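Supplier Social Compliance Inspection: Checklist with Comments

Site: Jokmont, roasting hall and staff training bar
Inspected for: Demow
Inspecting firm: Demchenko
Date of inspection: 22 April 2024
Visit type: announced, follow-up to the November visit

Ratings used: C = conforms, M = minor finding, J = major finding, N/A = not applicable. A minor finding has to be closed in writing. A major finding has to be closed by a repeat visit.

Section 1. Governance and policy

1.1 Written code of conduct in place and signed by the current management: C
Comment: Text matches the Demow supplier code, revision 4. The copy at reception is still revision 2. Replace it.

1.2 Code available in the languages spoken on site: C

1.3 Named position responsible for social compliance: M
Comment: The duty is split between purchasing and personnel. The organization chart shows neither. Amend the chart and send a copy.

1.4 Grievance procedure independent of line management: C
Comment: The log has 10 entries for the period. All have a closing date. In two entries the outcome field says only "resolved"; state what was done.

Section 2. Employment terms

2.1 Contracts issued before first shift: C

2.2 Overtime voluntary and recorded: M
Comment: Hours are recorded, consent is not. The form used by Jivberg at its own sites covers both and would be acceptable.

2.3 Pay slips itemized: C

2.4 Deductions for uniforms or breakages: C
Comment: None found in the slips sampled.

2.5 Agency workers on equal hourly terms: N/A
Comment: No agency workers engaged in the period.

Section 3. Sourcing claims

3.1 Purchase records support the share of certified coffee stated on packaging: J
Comment: The records for one lot of 200 bags have no transaction certificate. The lot was sold under the certified label. Stop using the label on this lot until the certificate is produced. The November report raised a similar gap at a lower rating.

3.2 Certified and conventional stock kept apart: C
Comment: Floor marking renewed. Rack labels legible.

3.3 Public statements on the website match the records: M
Comment: "Fully traceable" is used without limits. The records trace to exporter level only for conventional lots. Reword.

Section 4. Environment and premises

4.1 Water and energy meters read monthly: C
Comment: Readings complete. Add the unit of measure to the column heading.

4.2 Waste contractor license on file: C

4.3 Emergency exits unobstructed and marked: C

4.4 First aid supplies checked and initialed: M
Comment: Checked, but not initialed.

4.5 Handwashing and utensil sinks have running water: C
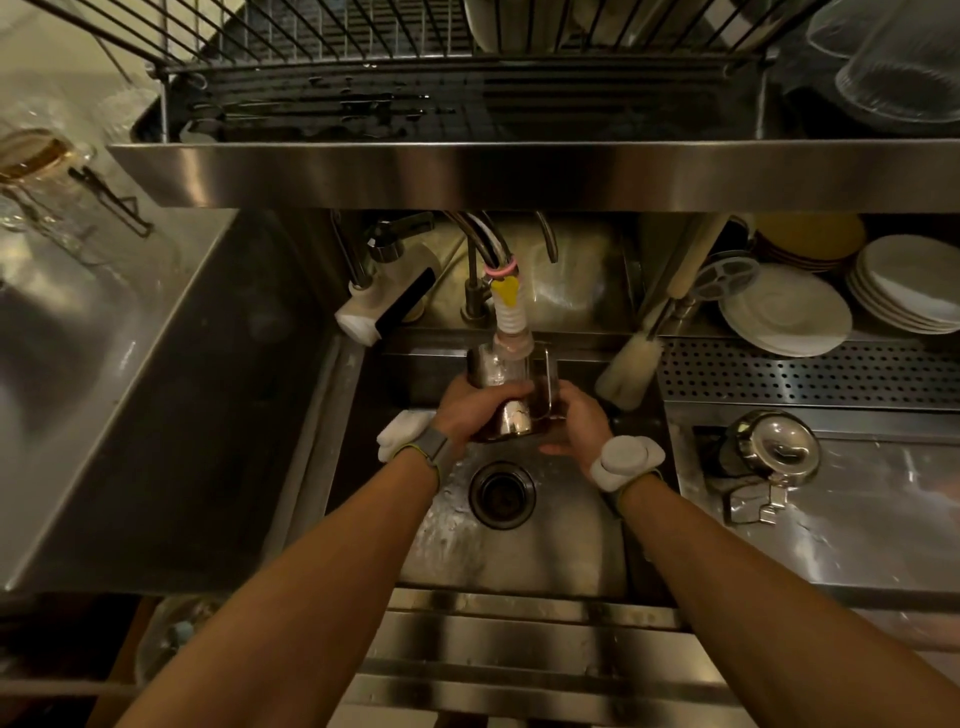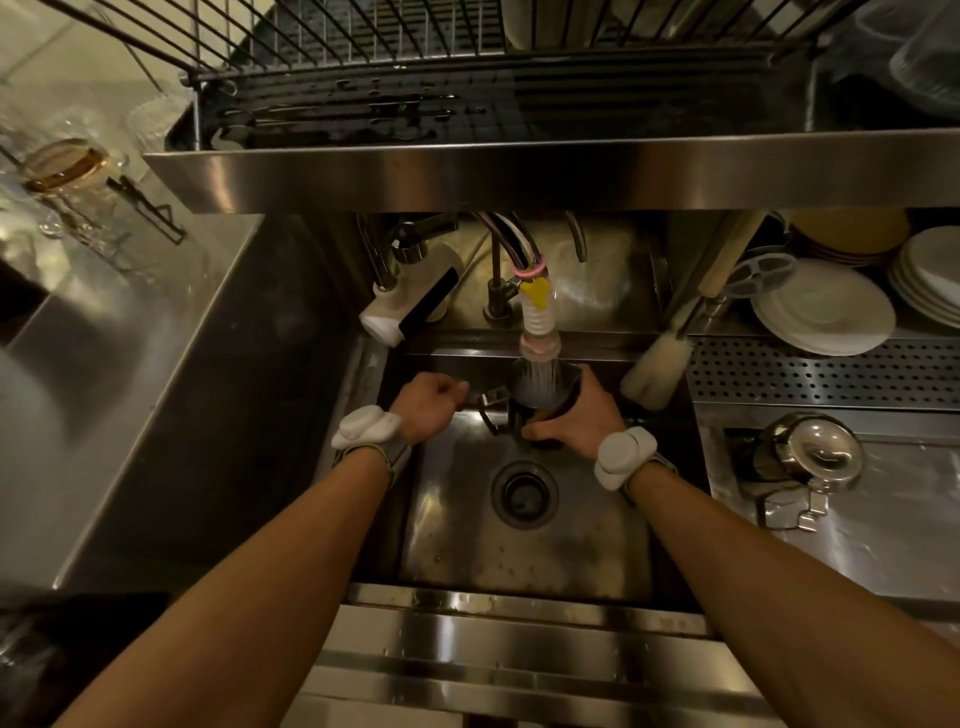
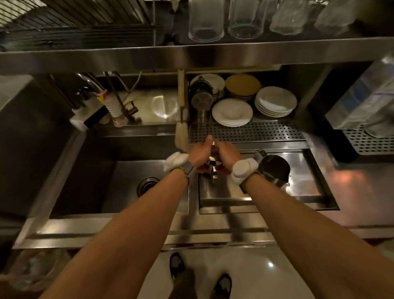

At the sinks of a stainless steel counter

4.6 Cleaning chemicals in original or labeled containers: C
Comment: Safety data sheets are held in the office. Place a second set in the chemical store.

Section 5. Follow-up

5.1 Findings from the November visit closed: M
Comment: All closed except the training register, which still lacks signatures for the night shift.

5.2 Corrective action plan: required for 1.3, 2.2, 3.1, 3.3, 4.4 and 5.1. The plan must name a responsible position and a completion date for each item. Entries such as "ongoing" will be returned.

5.3 Repeat visit: required for 3.1 only. Records for the lot, including sales invoices, are to be available on arrival. Copies go to Demow and to the Demchenko file.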